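Speaker notes - "Does Your Living Room Need to Be Styled?"
Evening talk, Derkville library, October. Doors 6:30, start at 7. Forty-five minutes if I don't ramble.

Opening

Put the question up and leave it up: who decided a home has to look finished?

Say up front that I'm not a designer. I rented apartments to people in Olldale for years, and I've watched a lot of money go into rooms that nobody sat in afterward. That's my whole qualification.

Hold up the magazine. Read the sentence about "curating a calm palette" out loud, slowly. Ask what it means. Wait. I've tried this on friends and I still don't have an answer I could repeat.

The claims we keep hearing

Claim one: pale and gray makes a room feel bigger. Maybe. Ask people to think of the last room that felt big to them and what color it was. Most can't remember the color. They remember the ceiling, or the window, or that there wasn't much furniture in it.

Claim two: you get the money back when you sell. This is the one I want to spend time on. Rungnapa Chaiyaporn let me go through her receipts from the Watard house. She spent $995 on a stager and the house sold for what the neighbors got without one. One house proves nothing, and I'll say so before somebody in the second row does. But the people selling staging also give you one house at a time, and it's always the one that worked.

Claim three: a neutral room suits everybody. Suits everybody for how long? A showing lasts minutes. You live there on a wet evening with a cold and a stack of mail.

What pale and gray looks like at home

Go through these without stopping much. Gray floor, off-white panel, towel, cream chair.

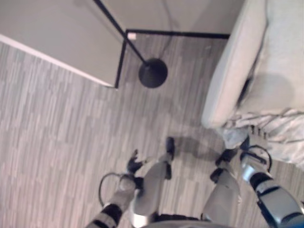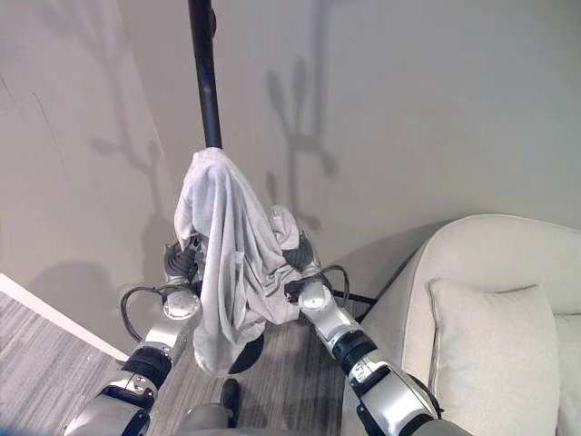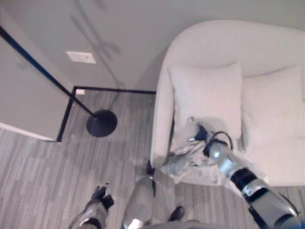 The soft stuff

Cushions, throws, towels. Start with the cost, because it creeps. Ratree Jitpraphai kept a list for me for a year in her place in Intarasuk and it came to $114 on cushion covers alone. She likes them. Fine! I'm not here to take anyone's cushions. My complaint is with the advice that she needed a fresh set each season, and with who was giving it (a shop).

Then ask: where do you put the cushions when you want to sit down? Let people laugh if they laugh. Then ask it again and mean it. If the answer is "on the floor," the chair is being used to store cushions.

Cream upholstery. Every store tells you it wipes clean. Ask them with what, and how many times, and whether it's in writing. I have asked in 4 stores. One handed me a leaflet, and the leaflet said to call a professional.

The 90-day test

Explain it plainly, people always want me to make it sound grander than it is.

Before you buy anything to "finish" a room, write it on a piece of paper with the month. Tape it inside a closet. After 90 days, read it. If you still want the thing, buy it and enjoy it.

Someone will object that the sale will be over by then. Answer: there'll be another sale. There has been one every time I've walked past.

Someone may also say this is just being cheap. Partly, yes. I'd still pay good money for a lamp I can read by, and I'd pay it before I paid for a bowl of decorative balls.

If time is short, skip to here

Questions to leave with them:
Who uses this room, and at what time of day?
What do you move out of the way most often?
If no visitors came until spring, what would you change?

Don't hand out the sheet until the end or they'll read it while I talk.

Q&A

Somebody will ask about paint. I have no strong views on paint. Pass it to Ratree if she's there.

Chairs need to be stacked by 8:15. Take the magazine home this time, it's Rungnapa's.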